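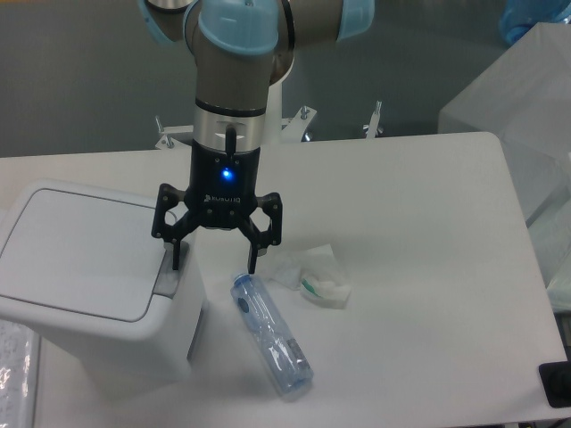
## Desk bins and bottles: what changes in February

The small trash bins are staying. After the last round of comments we had expected to pull them from every table on the Haverford floor and send everyone to the big stations by the stairs, but most of you wanted somewhere to drop a wrapper or a label without getting up. So each table keeps one bin. What changes is what goes in it, and who empties it.

Plastic bottles are the main problem. In the last collection period we pulled 757 of them out of the general trash on this floor alone. They take up most of the room in a bag, and Varkbridge, who haul for us, will not sort a mixed bag at their end. If a bottle goes in with the trash it is charged as trash.

From the start of February:

- Bottles do not go in the table bins, full or empty. Leave them standing on the table or carry them to the blue crate by the sink.
- Empty them first. Pour the remains down the sink and not into a bin.
- Caps go back on. Varkbridge used to ask for them off and now they want them on.
- Labels can stay.
- Paper towels, wrappers, tape ends and pencil shavings are fine in the table bins.
- Batteries, blades and anything with a cord go to Mei Montoya in the stockroom, as before.

Dilwyn Morris has agreed to keep the crate emptied. He takes it down at 4 in the afternoon, so if you are clearing a table at the end of the day, try to do it before then. Bottles left after that will wait until the next morning. Please don't stack them on the drain board. The drain board is for cups.

### Bin liners

We have been using tall kitchen liners in bins that are much too small for them. The extra plastic hangs down the outside, and it catches on sleeves and gets dragged off when someone slides the bin along. Houda Morsy found a shorter liner from Kustton that fits with a narrow fold over the rim. A box holds 700, and one box should get us well into summer. They are on the second shelf of the stockroom, left of the paper towels. The tall ones are still there for the stations by the stairs, so check the box before you take a roll.

When you change a liner, press the air out along the sides before you put anything in. If the bin has got sticky inside, wash it with dish soap and let it dry upside down. The spray under the sink leaves a film on the white tabletops when it drips, and it took Ieva Sakalauskas most of a morning to get it off two of them.

### Wiping down the tables

Several people asked what to use on the white tops. Warm water with a drop of dish soap is enough for nearly everything. Wipe toward yourself, go over it again with a dry cloth, and do the rounded corners last. For marker, use a little rubbing alcohol on a cotton pad. The scouring sponges have been taken away because they dull the finish, and the one table that was scrubbed with them now holds every coffee ring.

Put the bin back near an edge when you finish. It gets knocked over less there than it does in the middle, and whoever has the table next will know where to reach.

### Still to sort out

We need a second crate for the far end of the floor. Iteck next door has 27 of them left over from a move and has offered us as many as we can carry, but they are gray, and Arlo Ferreira would like all the bottle crates to be one color so that visitors can tell them from storage. He is looking at lids or large labels. If you have a view, tell him before he orders anything.

The food scraps pail is a separate matter and will be in the next issue. Until then, banana peels and coffee grounds go in the trash station by the stairs, and please not in the table bins overnight.

Questions about any of this can go to Mei in the stockroom. She is there until noon most days.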